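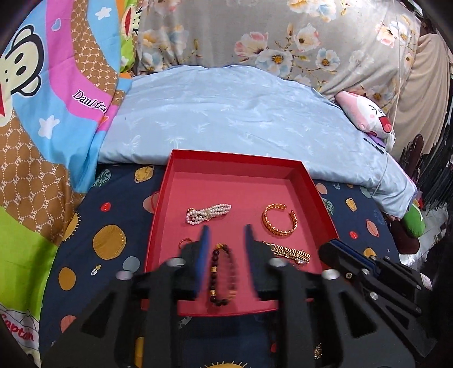
Hudholm Launches the Riletti 4, a Battery Cabinet for Small Off-Grid Homes

I'm Bethel Gidey, and I run product at Hudholm. We've been working on this one for a long time, so I'm very happy to say that the Riletti 4 starts shipping to dealers in March!

It's a wall-mounted battery cabinet for cabins, workshops and small homes that run on solar. You get four battery modules, the main breaker and the monitoring board in one steel box, all wired at our shop before it goes on the truck. Two people can hang it. The empty cabinet weighs 61 pounds, and the modules slide in afterward (my back thanks our engineer Bendik Wallin for that).

We kept hearing from installers that they were losing half a day to cable lugs and missing bolts. Obed Dramani at Wolde, one of our oldest dealers, put in a test unit last fall and called me before lunch. "I had it on the wall and talking to the inverter, and I still had coffee in the thermos," he told me.

The cabinet works with most 48-volt inverters, and there's a list on our website – please check it before you order. If you need more storage later, you can link 2 cabinets with a cable kit, sold separately.

The first run is 1,000 units. Dealers can reserve theirs now through Tekle Yilma in our sales office, and press questions can come straight to me.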